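How many demonstrations before moving the tape squares?

Nurhan Dağdelen
We are recording teleoperated demonstrations of a mobile arm placing a black plastic frame on a machined aluminium plate, for an imitation policy. Target is 1,000 episodes. Start positions are marked on the carpet in yellow tape. My worry is that the policy will learn the tape instead of the part, as the wrist view picks up a lot of floor during the approach.

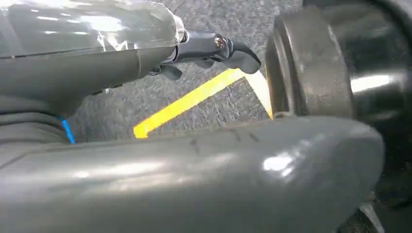
Wrist and head streams are logged at the same rate and stored per episode. So far I have kept every square fixed and varied only the angle of the plate. Should I change the floor layout partway through, or finish the set first? The operators would prefer to finish. Moving everything costs us half a day, mostly in re-measuring.

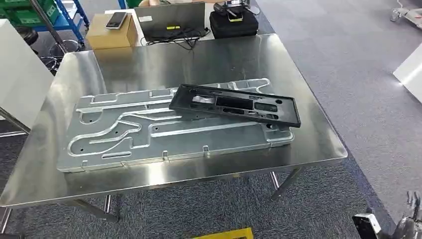 Plate and black frame on the steel table, head view.

I can post the episode format if that helps.

Stenolo
Change it early. We ran a similar collection at Skorbridge in January and left the layout alone until the end. The policy did well from the trained positions and badly from anything between them. Split the target into 4 blocks and shift the squares between blocks. Log the block number with each episode so that you can hold one out for testing – a random split across all episodes will hide the problem completely.

Also vary what is behind the table. Boxes, laptops and cases on the next bench are as easy to latch on to as tape.
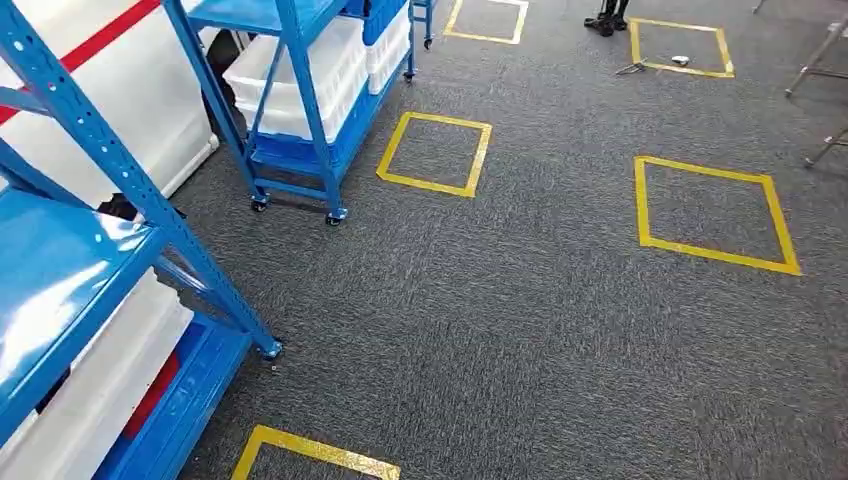
Carts and shelving count too. If they are on wheels, push them to a different spot at each block change and write down where they went. Don't do it in the middle of a block or you won't know which change mattered.

Aydoğan
just crop the wrist image. we did and it was fine

Prodedia
Cropping removes some of the floor, but the head camera still has it, so I would treat that as an extra. Before you move anything, train on what you have and run 3 trials from a start point off the tape. If all of them miss in the same direction, you have your answer. Check the wrist mount for play as well – a shifted camera gives much the same symptom.

Related items
Head and wrist streams drifting out of step
Failed episodes: keep or delete?
Holding out a block for testing
Labelling operator corrections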